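# Sourdough starter smells like nail polish remover, toss it or keep going?

**crumb_and_cranky** - posted April 18, 2023

Hi all, longtime reader, first time posting. I've had a rye starter going since December and it was the happiest little thing for months. It doubled on schedule, smelled kind of like yogurt and green apples, and I was making a loaf every weekend and getting pretty smug about it.

Then we went to see my in-laws and I left it in the fridge for longer than I meant to. I pulled it out and there was a layer of dark gray liquid on top and the smell about knocked me over. Straight up nail polish remover! I poured the liquid off, stirred it, fed it the usual amount and left it on the counter next to the stove. It's been two days and I get a few bubbles but it barely climbs the jar, and the smell is still there (a little weaker, maybe, or maybe I'm just used to it now).

Things that might matter: I feed it equal weights of starter, flour and water. I switched flour recently because my store quit carrying the Bastos rye I always bought, so now it's getting the Vorkine all-purpose. Tap water, same as ever. My kitchen is pretty cold in the mornings. I don't see anything pink or orange or fuzzy in there and I have looked really hard with a flashlight.

Do I start over? I'm weirdly attached to it and would rather not, but I also don't want to make my family sick.

---

**Yolanda Mateos**

Keep it! That smell is a hungry starter, and mine has done the same thing more times than I want to admit. When the yeast and bacteria run out of food for a long stretch you get that solvent kind of smell, and the gray liquid is what people call hooch. Gross to look at, and it doesn't mean the thing is ruined.

What I'd change is the feeding. Equal weights is fine for a starter that's in good shape, but yours is really sour and hungry right now, so when you keep half of the old stuff every time you're carrying a lot of that acid forward. Keep a small spoonful, say 10 grams, and give it 50 grams of flour and 50 grams of water. Clean jar too, the crusty bits up the sides get funky. Do that every 12 hours and don't judge it by the first couple of rounds. They're usually sleepy and then all of a sudden they take off. I'd give it six feedings before I got worried.

The flour switch matters more than you'd think. Rye is like candy to a starter, and going from all rye to all white is a big change for it. If you can get any whole grain flour at all, mix some in. I use a scoop of the Westitz whole wheat and the rest plain white, and mine seems happy with that. It doesn't need to be fancy or organic or any of that.

And get it off the cold counter. Inside the oven with only the light on works great in my house - just put a sticky note on the oven door, I preheated mine with the jar in there one time and had to borrow starter from my neighbor. On top of the fridge is okay too. You want it in the mid 70s if you can manage it.

The stuff that really does mean throw it out is pink or orange streaks, or fuzzy mold of any color. No saving it at that point, don't scrape it off, just toss it and wash the jar really well. From what you wrote you don't have any of that.

Oh, and save a backup once it's strong again. Smear some thin on parchment paper, let it dry all the way, crumble it up and stick it in an envelope in the cupboard. Mine is in with the birthday candles.

---

**wastgate_baker**

just start a new one, takes a week or two. flour is cheap. I never understood the whole attachment thing, my first one died and the second made better bread anyway

also check your water, ours here in Wastgate has a ton of chlorine in the spring and I let a pitcher sit out overnight before I use it. could be nothing

---

**pie_crust_pete**

I'm with Yolanda on this, don't dump it. One thing I'd add is to go thicker for a few days. Use a bit less water so it's more like a soft dough than a batter. The stiff ones go through their food slower, so you get more wiggle room if you sleep in or forget, and I think they smell nicer. Put a rubber band around the jar where the level is right after you feed it, otherwise you're just guessing at whether it moved. I guessed for a whole winter and I was wrong a lot.

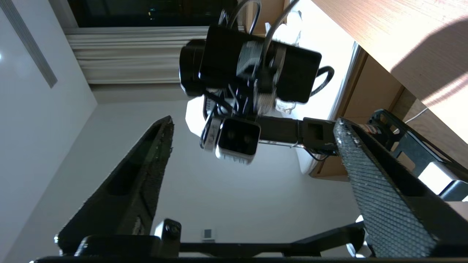

How do I know when it's strong enough to bake with again? Wait until it doubles within six hours of a feeding, and does that a couple of times in a row. The float test (drop a spoonful in a glass of water) is okay as a quick check, but a stiff starter or one with a lot of rye can sink and still raise bread just fine, so I trust the rubber band more.

When you do bake, make something low stakes first. Flatbread or pan pizza. If it comes out a little dense who cares, it's pizza. And in the meantime all that discard can go in pancakes once the smell has calmed down - I'd skip it while it still smells like a nail salon, it won't taste great.

For the fridge, feed it first and let it sit out for an hour before you put it away. Mine goes around 2 weeks like that with no drama.

---

**crumb_and_cranky**

Thank you guys!! Threw most of it out just now, saved a spoonful, and it's in the oven with the light on. Sticky note is on the door. I found half a bag of whole wheat behind the oatmeal so it's getting some of that too. Will come back and report once it's had a few feedings.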